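About Us

Hello, I'm Darcy, and Stulow is the little cookery school I started in Orkside with my friend Raed Shboul. If you've landed here wondering who'll be shouting at you about onions, it's us two!

We met in a queue for bread, got talking about his gran's lentil soup, and within a month I was round at his flat learning to make it (badly – I burnt the garlic twice). Raed had cooked in restaurants for years and was fed up with late nights. I'd been teaching French to teenagers and was fed up with marking. So we rented the old Bitar shoe shop, put in 4 cookers and a very long sink, and opened the doors one wet October with six people booked in. One of them was my mum.

We teach the sort of food you'd want on an ordinary evening. Soups, flatbreads, stews, a decent roast chicken, pickles, and Raed's rice with burnt onions, which people write to us about. Classes are never bigger than 10, so you'll get your hands on everything, and we all sit down and eat together at the end. Bring a tub for leftovers.
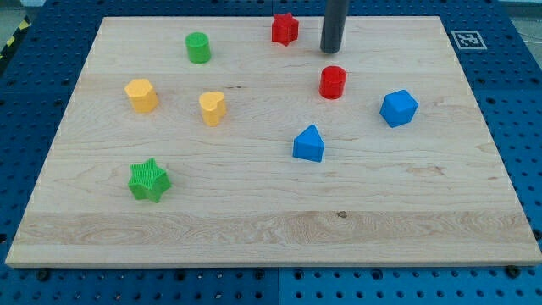 Coloured blocks on a maple board.

My own favourite is the bread morning. It starts early, there's a lot of coffee, and I talk too much while the dough's rising. Raed prefers the spice class and gets quite cross if anyone turns up with a jar of ready-ground cumin, but he does calm down once the toasting starts.

You don't need any experience at all. We've had people who'd never peeled a carrot and a retired baker who put my plaits to shame. If you don't eat meat, or wheat, or anything else, tell us when you book and we'll sort it out. Gift vouchers are for sale at the front desk, and the Clokuria supper club has its own sign-up list, so ask me to add you.

Contact us | © Stulow Cookery School, Orkside | Back to top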